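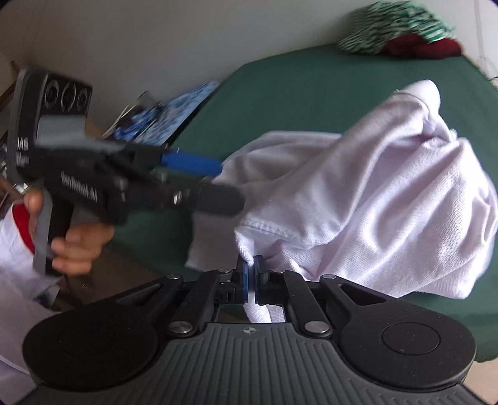 White Knits: Sorting and Folding

The Jarno workroom receives used garments from the Bielecka and Narkadum collection points, sorts them by fabric, and folds them for the shelf. White knits are handled as a separate group. In November the group came to nearly 700 pieces, most of them shirts and light sweaters. This page covers the table stage, between the sorting bin and the shelf. Notes are by Orsolya Antal, with fabric terms checked by Ľubomír Hrnčiar.

White knit on the dark green tabletop, bunched, with one long sleeve-like fold running out from the middle. Fine texture, woven or piqué-like to the eye. The shadows in the creases read as pale lavender-gray against the green.

Table surface

White pieces are opened on a dark top only. Edges, seams, and stray threads are easier to find on green than on the cream boards used for colored cotton. The top is wiped at the start of each shift and again after any dark wool has been on it. Lint is taken off with a damp cloth. Spray cleaner is not used on this table.

Opening a bunched piece

Find a sleeve first, then follow it back to the shoulder seam. Lift at the seam and let the body drop under its own weight. Pulling from the cuff stretches the rib, and the rib on older knits does not always come back. If both sleeves are trapped inside the body, turn the piece over before opening it. A garment that is inside out is turned now, while it is still loose, and not after the sides have been squared.

Fabric terms

Piqué is a knit or weave with a small raised pattern, common in collared shirts. Jersey is smooth on the face and shows fine loops on the back. Rib has visible vertical columns and stretches mostly across the width. Pieces that cannot be placed by eye are tagged "knit, other" and left for Ľubomír. Tags go through the care label and never through the cloth.

Fold

Lay the piece face down and smooth from the center outward. Bring the sides in to the width of the card, fold the sleeves down along the body, then fold the body up twice from the hem. The shelf bays are 26 inches deep and take 2 stacks front to back. Heavy sweaters go at the bottom of the stack. Collars face the aisle.

Faults

Yellowing at the neckline, pulled loops, and open side seams are recorded on the sheet with the bin number. Bin 3388 is reserved for white knits with repairable faults and is emptied by Jarmila Oravec at 4 p.m. Stained pieces are not folded. They go flat into the gray tray.

Corrections to the fabric terms can be left at the Jarno desk.

Recent galleries
Colored Cotton on the Cream Boards
Towels: Edge Wear and Hems
Mending Shelf, with notes by Constanza Benítez
Wool Sorting at Narkadum
Buttons and Fasteners

Contact: Alžběta Koubek, Jarno workroom desk | © Ferton Textile Reuse | Back to top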